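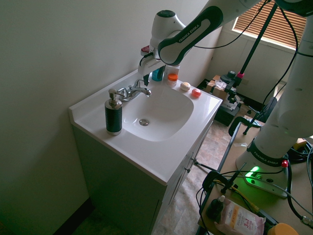 Working Group on Domestic Order, Department of Home and Interior Studies, Flallance

Figure 2. A washbasin with its small items kept on the back ledge and the soap dispenser at the front left corner.

4.2 The back ledge as a place for keeping

In the previous section we treated the kitchen worktop. We now turn to the washbasin, which gave us more difficulty in the coding, because the same small area serves both for keeping things and for using them. Our material consists of 521 written entries from the household diaries collected in Lorov and Brurkoveo. Of these, 361 mention the washbasin at least once, and the present section is based on them.

The diary keepers were asked to write down, each evening in September, what they had put away in the bathroom and where. They were not asked to give reasons. Many of them gave reasons all the same, and we have kept these remarks in the analysis, although they are not evenly spread over the households.

The word "ledge" needs a short definition. By ledge we mean the flat strip of the countertop between the basin and the wall, whether or not there is a raised backsplash behind it. We do not include the front corners. The difference can be seen in Figure 2, where a bottle, a small jar with an orange lid and two soaps stand in a row on the ledge to the right of the faucet, while the dispenser has its place on the front left corner. In our coding the first four objects belong to the class "kept at the back" and the dispenser belongs to the class "kept at hand".

The two classes are treated differently in the diaries. Objects kept at hand are seldom mentioned as being tidied. They are wiped, filled or turned, and then they are left where they were. One household wrote that the dispenser "lives in the corner" and that only its nozzle is moved, so that it points to the basin. Objects kept at the back are described with verbs of ordering: to line up, to push together, to put back in the row. Haugen has suggested in an earlier report of our group that the row is the usual form of order when the depth of a surface is small. Our entries agree with this, but we would add that the faucet plays a part too. When the faucet is mounted to one side of the basin, the free part of the ledge becomes one long piece, and the diary keepers fill it from the faucet outwards. When the faucet is in the middle, they make two short groups and often disagree about which object belongs to which group.

Bar soap was the most disputed object. It was placed at the back by some households and on the rim of the basin by others, and several changed their practice during the month. The complaint was nearly always the same, namely that soap without a dish leaves a mark on the surface. A pale mark on a white countertop was felt to be less disturbing than a coloured one. For this reason one household in Brurkoveo kept its cream soap directly on the ledge but moved a red one into the cabinet below. We found no entry in which two soaps were stored one on top of the other.

Jars and bottles raised a different question, that of the lid. Following the scheme of Sjöberg, we first coded a lidded jar as "closed storage". This turned out to be unsuitable. The diary keepers did not think of the jar as a store but as one object among others in the row, and they tidied it in the same way as a bottle. We therefore changed the code after the first 90 entries and read these entries again from the beginning.

The vanity cabinet under the countertop is mentioned less often than we expected. It is used for reserves and for cleaning cloths, and it is opened mainly when something on the ledge is finished and must be replaced. In the Ardeleanu version of the diary form, which has a separate line for the cabinet, this line was frequently left empty. We cannot say if this means that nothing was put there or that the writer did not consider it worth noting. The question is taken up again in Section 5, together with the open shelves.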